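Re-oiling a stained table top

This method suits hardwood tops finished with a penetrating oil. It does not suit lacquer or polyurethane, which have to be stripped first. If you are unsure which you have, put a drop of water on a worn area and leave it for five minutes. On an oiled top that needs attention the drop will darken the timber. On a film finish it will sit on the surface until it dries.

You will need

Graltier hardwax oil, satin or gloss
White spirit
Abrasive paper in 159 micron and finer, or P120 and P180 if you buy by grit
Lint-free cotton cloths
A flat sanding block, cork-faced
A white nylon pad for the second coat

Preparation

Clear the top and wipe it down with a cloth dampened with white spirit. Change the cloth when it stops picking up dirt. Old wax has to come off at this stage, as it clogs the paper and leaves patches the oil will not enter.

Sand with the grain, starting with P120. Keep the block flat and overlap each pass by half its width. Do not lean on the edges. Move to P180 once the surface is an even matt colour. Going finer than P180 closes the grain and the oil takes poorly; Zaid Obeidat, who refinished the canteen tables at Suvness, tried 800 grit on one of them and had to go back over it with P120.

Vacuum the dust, then wipe again with white spirit and leave for an hour.

First coat

Stir the tin for two minutes. Do not shake it. Pour a small pool, a tablespoon or so, and spread it along the grain with a folded cloth. Work in strips the full length of the table. After 15 minutes, wipe off everything that has not soaked in. Any oil left standing will dry tacky and must be cut back.

One 200 ml tin covers a four-seat table with two coats. Leave the first coat overnight in a heated room. In February, or in an unheated workshop, allow twice as long.

Second coat

Rub the top lightly with the nylon pad and remove the dust. Apply the oil as before but use half the quantity. Buff after ten minutes with a dry cloth – a fresh one, as a damp cloth drags.

Lay used cloths out flat outdoors to dry, or soak them in water before binning them. Oily rags left in a heap can catch fire.

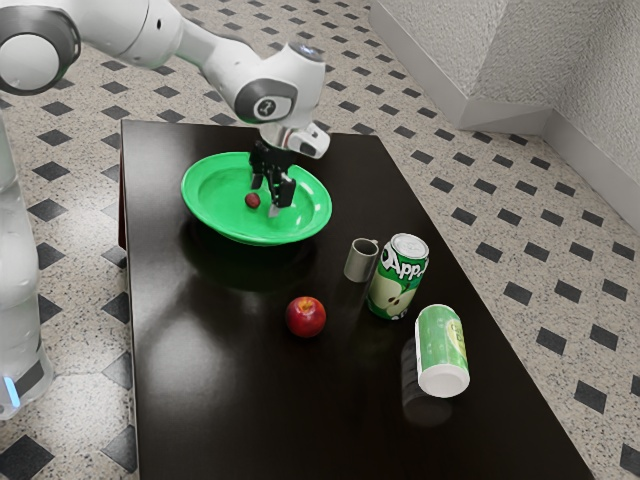
Gloss or satin is a matter of preference, but the choice affects how the top looks in daily use. Gloss deepens the colour and shows smears and fine scratches sooner. It also sets off strong colours well, as with the bright green bowl on the glossy dark brown table top here. Satin is easier to patch, and a worn area can be re-oiled without treating the whole surface.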